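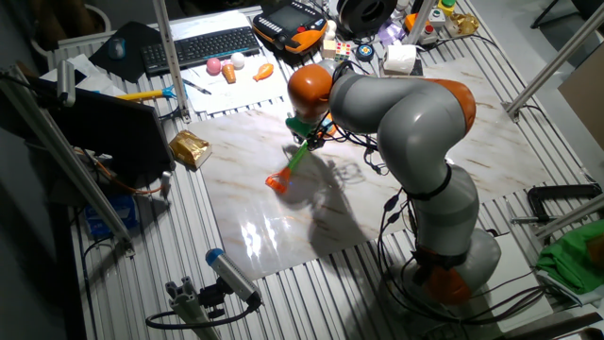 The Louro board in white with light brown veining, on a slotted aluminum worktable.

Vanus Brings a Marble Pattern to the Workbench With the Louro Board

PERKAU, Nov 4, 2023 – Vanus today introduces Louro, a large marble-patterned board that lies on top of an existing worktable and gives it one wide, pale, unbroken surface. Louro is the first product in the company's Zekari line of benchtop goods, and orders open today through the Vanus showroom in Perkau and by mail.

Anyone who has worked on a slotted aluminum table knows what the grooves are good for, and also what falls into them. Small screws, pencil leads, crumbs of eraser, the one washer you needed. Louro covers the middle of the table and leaves the slots open around the edges, so clamps and fittings can still go where they always went. The board lies flat under its own weight and lifts off again when the whole table is wanted.

The white version, seen in the photos with this release, has faint brown veins on a glossy white ground. The pattern goes back to a hallway floor in the old customs building in Perkau, laid in 1806 and walked on ever since. Vanus drew its veining by hand from that floor over one long winter, and the result is quieter than the marble patterns people may know from kitchen counters. Bright colors look wonderful on it! An orange ball, a green handle, a scrap of gold foil: all of them are easy to find at a glance, which matters a good deal on a busy table.

"I had a gray bench for years and I was always patting it with my hand to find things," said Rostam Shojaei, head of design at Vanus. "We put the first trial board down in June, a rough one with the corners still square, and I remember just standing there and looking at a pencil. You could see the pencil! I went and got everything else out of the drawer to see how it looked. After that there wasn't much argument about the color."

Vanus lent trial boards to 138 people before settling on the final version. They used them for model building, bookbinding, watch repair, sewing, sorting seeds and a great deal of plain homework. Their comments led to softer corners and a slightly thinner board, and to one change the company had not planned at all: the veins are now spaced wider in the middle, where people said they wanted the most open white.
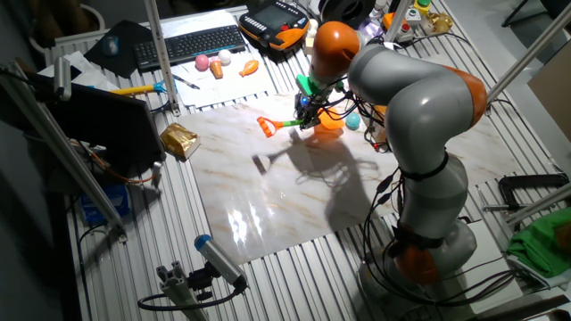 An orange ball and a small light teal ball on the board, with toy pieces on the marble-patterned sheet behind.

A table is more than its middle, of course, and the photos show the back of one in everyday order, with keyboard and mouse pad along the far side, a pen on the sheet, and a yellow-handled screwdriver with a blue tip lying within reach. The pink ball, white ball, orange carrot and orange fish have a place of their own, off the main board. Vanus is fond of this way of working, with a small parking area at the back for things that belong together and a clear field in front for whatever is being done right now. A short printed guide to laying out a bench along those lines comes with every Louro board. It covers the parking area, where to keep the keyboard, how to deal with a lamp that throws hard shadows, and what to do about cups (Vanus has strong feelings about cups).

"People write to us about drawers and bins and labels, and those are all fine," Shojaei said. "I'd still start with the surface. Clear the middle, pick the four or five things you reach for all day, and let them live at the back where you can see them. My own screwdriver has been in the same spot since summer and I'm unreasonably pleased about it."

Care is simple. The board wipes clean with a soft damp cloth, and a drop of dish soap takes care of pencil and fingerprints. Vanus advises against scouring pads, and against cutting directly on the surface; a cutting mat can be laid on top. The glossy finish does pick up reflections from overhead lights, and buyers who work under strong lamps may like to try a board in the showroom before choosing.

Louro comes in 6 colors, and each board carries a guarantee of 10 years against fading and lifting at the edges. Spare corner pads are sold separately. Trial users who kept their boards are covered by the same guarantee and can register at the showroom desk.

The next items in the Zekari line, a shallow tray and a long pen rest, are being tried out now and will be shown in Perkau when they are ready.

About Vanus
Vanus designs and makes surfaces, trays and small storage for people who work at tables. The company is based in Perkau, where its workshop and showroom share a yard.

Press contact: Vanus press desk, Perkau. Sample boards are available for review on request.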